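Home | Projects | Student Work | Staff | Contact

Posted in: Religion & Society, Year 12 Reports

Saying Yes Twice: how couples prepare for a church wedding in Clirkbridge
Project report by Yaqin Cheng

Started this in August. Question was pretty simple – does marriage preparation change what couples think the vows mean, or is it just a box to tick before the hall gets booked? Supervisor was Ms Ishida (Kumiko Ishida, Religion and Society).

Method. Short paper survey left at the back of two parishes, Clirkbridge and Skovberg. 252 forms out, 77 came back. Not great, but the parish secretary reckoned that was good for a form with no raffle attached. Then 8 longer interviews, all married couples, all done the course in the last few years.

Findings. Most couples went in expecting rules. What they remembered after was the money session and the one on in-laws. Vows came up less than I expected. When they did it was nearly always "in sickness and in health", hardly ever the part about consent, even though the priest at Skovberg told me consent is the centre of the whole rite and the couple marry each other. Two couples hadnt heard that before the rehearsal.

Cost: one family spent over 1,000 dollars on flowers and said the course fee was too high. Left that in becuase it came up again with others.

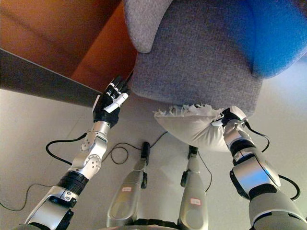 Interviews were meant to be formal, recorder on, set questions. Didn't last. People talk about their marriage better sitting down somewhere soft – a soft armchair beats a plastic chair in a parish hall, and I'd organise the seating first next time. Longest answers came after the set questions finished.

Limits. Small sample, only people still married, only people who still go to Mass. Should of asked the ones who dropped out of the course. Transcripts are in the appendix, names changed.

Related reports
Baptism registers at Sabbagh
Who sings at Wikness? Choirs and age
Funeral customs in Skovberg parish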